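### 4.2 Table clearing and wiping

The clearing task was run at the Stutside site with the Lirnent controller, using the settings given in Section 3. Each trial began with a short written instruction and ended when the arm came to rest or the operator stopped it. We logged 197 trials, of which 106 were completed without help.
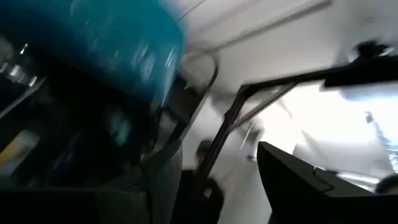

Failures were sorted by the stage at which they arose. Most came during the approach, when the arm was moving fast and the wrist view gave the controller little to work with. Slowing the approach removed many of these, at the cost of a longer cycle. A further 11 trials were stopped by the operator and are left out of the stage totals.

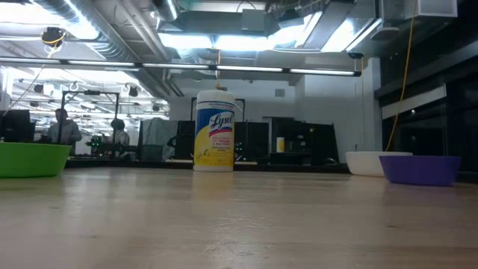 **Figure 5.** Table used for the clearing task.

Grasp choice remains the weaker part of the method. The Henby planner scores a grasp on width and height alone, and was tuned mainly on upright shapes. An upright cylinder such as the canister of wipes suits it well, whereas the green, white and purple bowls call for a grip on the rim, where a small error in height matters far more. Dumitrescu hands with softer pads may allow for this error, but they were not tested. On present results, we would not leave the system to clear a kitchen table unwatched.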